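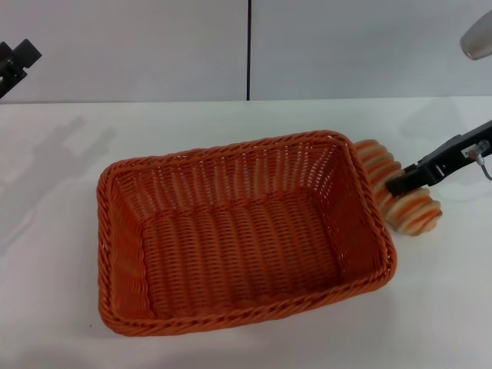

# Marilou Rivera on collecting good examples

Marilou Rivera runs data collection at Savville, a small robotics company that trains two-armed machines to handle household and grocery items. Her group has six operators and two stations. They spend most of the day steering robot arms through short tasks, one after another, so that a learning system has something to copy. She talked with us for an hour between morning and afternoon shifts.

The task on the board that week was called "roll to basket." A ribbed orange and cream toy starts on a white table next to a woven basket, and the robot has to put it inside. Rivera wrote the instructions for it herself, and they fit on half a page.

"People expect the list of tasks to be more exciting," she said. "It's a thing and a basket. But if you can't get a thing into a basket from any direction, you have no business trying to load a dishwasher."

Each operator records 62 tries in a shift. The target for the task is 200 accepted tries per station before anyone trains on it. Accepted is the word she kept coming back to. A try can end with the toy in the basket and still be thrown out.

"If the operator stops halfway to think, the robot learns to stop halfway. If they bump the basket and push it back, you get a robot that bumps baskets. I'd take a slow try with a clean path over a fast one with a wobble in it."

Rivera came to the work from a packing line at Brullau, where she trained new hires for eight years. She says that job was closer to this one than her résumé makes it look. On the line she learned to watch hands. She noticed that people who were good at a job often couldn't say what they did, and that a written procedure usually left out the part that mattered.

"You would ask somebody how they picked up a tray and they'd say, 'I just pick it up.' Then you watch them and they're tilting it first, every single time. The robot gets the tilt if the tilt is in the examples. It doesn't get it from my half page."

**Starting positions**

Much of her planning goes into where things begin. Left alone, she said, operators put the object back in the same comfortable place after every try, and the system then learns that one place and little else. For this task she made a card for every start. Some cards set the basket square to the table edge and some set it at an angle. The toy may be out in the open, behind the basket, or right up against one of its short sides.

The close starts are the ones operators like least. With the toy touching the basket, there is less room for the fingertips, and a careless approach can shove both things across the table.

"I ask for 15 of those per person and I hear about it," Rivera said. "They're hard to steer. You have to decide where to put the finger on the thing, and the ridges mean it doesn't feel the same everywhere. But a person at home isn't going to leave a nice gap for you."

She also asks for tries that begin in a bad spot on purpose. The operator sets up a poor grip before recording starts, then records only the correction. Those files get their own label. Rivera said she resisted the idea at first because it seemed like teaching mistakes, and changed her mind after seeing an early model freeze whenever its first grip was off.

"It had never seen anybody fix anything. All it knew was the perfect version. So it would miss by a little and then just sit there."

**Two arms, one job**

The station has two arms, and basket tasks mostly need one. What the other arm should do is an old argument in the group. Some operators want it parked far away so they can forget it. Rivera wants it near the work, still, and in a position that changes from one card to the next.

"If it's always parked in the same corner, the model can start using that as a clue, and it's a clue about nothing," she said. "And later we'll have tasks where the second arm holds the basket. I don't want it starting from across the room."

Lighting gets the same treatment. The plain table and gray wall stay the same for the first block of recording, and after that the lamps are moved between sessions. The arms throw shadows on the white surface, and she wants those to fall in different places. A second block with colored table covers is planned for March.

**Checking the work**

Every try is watched by someone other than the person who recorded it. The group uses a review program called Trutska, which plays the video next to a graph of the gripper opening. The reviewer marks the try as accepted, rejected or unsure. Unsure goes to Rivera.

She reads the notes more closely than the marks. When one operator's rejects all say the same thing, she sits down at the station with that person and steers a few tries herself. Sometimes the trouble is a habit. Other times it is the equipment. One run of crooked approaches was traced to a loose handle on the controller, and a full morning of files had to go.

"That hurt," she said. "It was good people doing careful work on a bad handle. Now we do a check at the start of each shift. Open, close, touch the four marks on the table, write it down."

Asked how the trained system was doing, Rivera was careful. The first model from the basket tasks handled open starts well and close starts poorly, and she would not give a success rate until the current set was finished. Savville has an agreement to test at a Pawlak warehouse later in the year, using real packages and a different kind of bin.

She did not sound worried about running out of things to record. The next set of cards was already printed and sitting in a tray on her desk - same basket, but with two objects to go in, and the order left up to the operator.

"I want to see what they pick," she said. "Then I'll know whether I need a rule."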